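Short-stay levy and my granny flat, do I need the second form?
Local Rules and Council Matters > Renting and Hosting

skorken_hill wrote:
Hello everybody. I have a small flat behind my house and I rent it to visitors in the warm months, 26 nights last season. In June the council sent me a letter about the new short-stay levy. 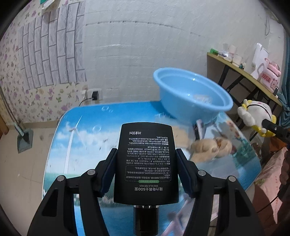 The letter says I must register the flat as a separate dwelling, but the flat has no own street number and no own water meter. On the phone they told me to fill in only the main form. Which one is correct? English is my second language, so maybe I read the letter wrongly.
Eilif Blomqvist

Rameo wrote:
You read it right. Separate entrance means separate dwelling. I have the same set-up and had to do both forms. Took me nine days to get the number back.

drivetti5 wrote:
Disagree with Rameo. The entrance is only one test. If the kitchen is shared it counts as a room in your home, and you pay the lower fee. Does yours have a kitchen?

skorken_hill wrote:
It has a sink and a small fridge, but no stove. Guests may cook in my kitchen until 9 in the evening.

drivetti5 wrote:
Then I would say main form only.

Rameo wrote:
And if the inspector says otherwise? My neighbour was told the fine goes up to 2000 dollars. I would do both and ask for the money back later.

Wallin wrote:
They don't give it back, I tried. Write to the licensing desk, describe the flat, and keep the answer. A phone call is worth nothing if there is a dispute — ask for the reply by email.

skorken_hill wrote:
Thank you, Wallin. I wrote to them on Sunday and attached a floor plan. I still find it strange that a sink could decide the colour of the form, but I will wait for their answer before I pay.

Rameo wrote:
Fair enough. Don't take bookings in the meantime though.

drivetti5 wrote:
He can take bookings. The old registration is valid until it expires, read the back of the letter.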